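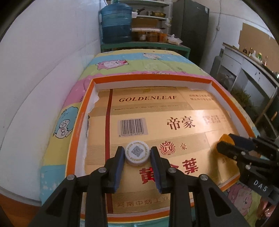
Thérèse Beaulieu asked that the record show her objection to releasing the Skistotier EP on vinyl before the digital version had been available for a full month. She stated that the two previous releases had been handled the other way and that stores had complained both times. The chair noted the objection and said it would be taken up under item 3.

Wedden Recordings
Minutes of the Regular Meeting of the Release Board
Held 06/04/2026 in the upstairs office

1. Call to order and minutes of the previous meeting

The chair called the meeting to order. A quorum was present. Apologies were received from the distribution manager, who had submitted a written report in advance.

The minutes of the previous meeting were approved with one correction. Under item 5, the words "mixed at Tavares" were changed to "mixed and mastered at Tavares."

2. Matters arising

2.1 The missing master for the live session had been found on the backup drive at Tavares. The file is complete except for the count-in on the fourth song. The board agreed that the count-in did not need to be restored.

2.2 The letter to the publishing administrator about the split on "Low Harbor" had been sent. No reply had been received. The label manager is to write again and copy both songwriters.

2.3 The question of whether sleeve credits should list guest players by instrument or by song was carried over again.

3. Skurka: Skistotier EP

3.1 The label manager reported that all five songs had been delivered and that the band had approved the masters. The running order was unchanged, except that the instrumental now closes side A. The band had asked for the gap before the last song to be lengthened on the vinyl only.

3.2 Format and dates. The board discussed the objection recorded above. The label manager explained that the pressing plant had offered an August delivery and that the next opening would fall after the band's tour. Ms. Beaulieu replied that an August delivery did not require an August sale, and that the records could be held until the digital version had been heard on radio. Two members supported this view. A third pointed out that the band wished to sell copies at its shows from the first night.

It was moved and seconded that the digital release go ahead at the start of August, that vinyl be sold only at the band's own shows during that month, and that stores receive stock at the end of it. The motion carried. Ms. Beaulieu voted in favor and asked that her objection remain in the minutes.

3.3 Quantity. The plant had quoted for 730 copies. The label manager recommended accepting the quote, as advance orders from stores stood at 396 and the band had asked for 194 to take on the road. The board approved the quantity. Test pressings are to be played by at least two members on different equipment before approval is given.

3.4 Artwork. The second version of the front cover was preferred. The board found the lettering on the spine too faint to read on a store shelf and asked the designer to darken it. The lyric insert will be printed on one side only.

3.5 Promotion. The board heard the proposed press text. Members felt that the phrase "cold-wave lullabies" appeared too many times and that the synthesizer parts were described at more length than the singing. The text is to be shortened and returned to the band for comment. The opening song will be sent to radio first, in the edited version.

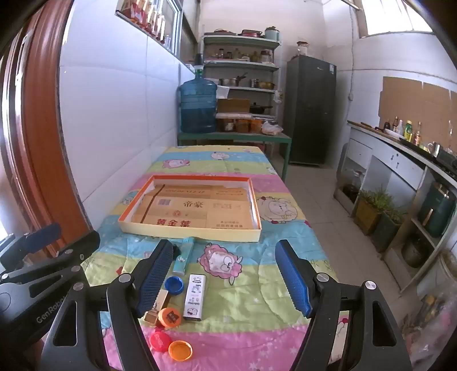
Table with quilted cloth and shallow box lid, kitchen.

4. Catalog and reissues

4.1 The written report from the distribution manager was received. Sales of older titles were steady. Returns had fallen, apart from the compilation, which several stores had sent back with split sleeves. The board agreed to replace damaged sleeves at the label's expense and to ask the printer for a heavier stock on any future run.

4.2 The proposal to reissue Skurka's first cassette was discussed. The original tapes are held at Tavares and would need to be transferred. The studio had estimated 16 hours of work, including cleanup of the hiss on the second side. One member asked that the hiss be left alone. The board approved the transfer and postponed any decision on cleanup until members have heard the result.

5. Showcase

The hall had confirmed the booking and the house sound engineer. Skurka will play last. The opening act has not been settled; two groups are under consideration, and the label manager will ask each for a recent live recording. Doors will open one hour before the first set. The board declined the hall's offer to film the evening on the terms proposed.

6. Other business

6.1 Demo submissions. It was agreed that submissions would be accepted by link only, and that the notice on the website would be changed to say so. Tapes and discs already received will be listened to in the usual way.

6.2 Royalty statements will be sent with the new cover sheet. Artists who have asked for a paper copy will continue to receive one.

7. Next meeting

The next meeting will be called when the Skistotier test pressings arrive. Members wishing to add items to the agenda should send them to the label manager in writing.

There being no further business, the meeting was adjourned.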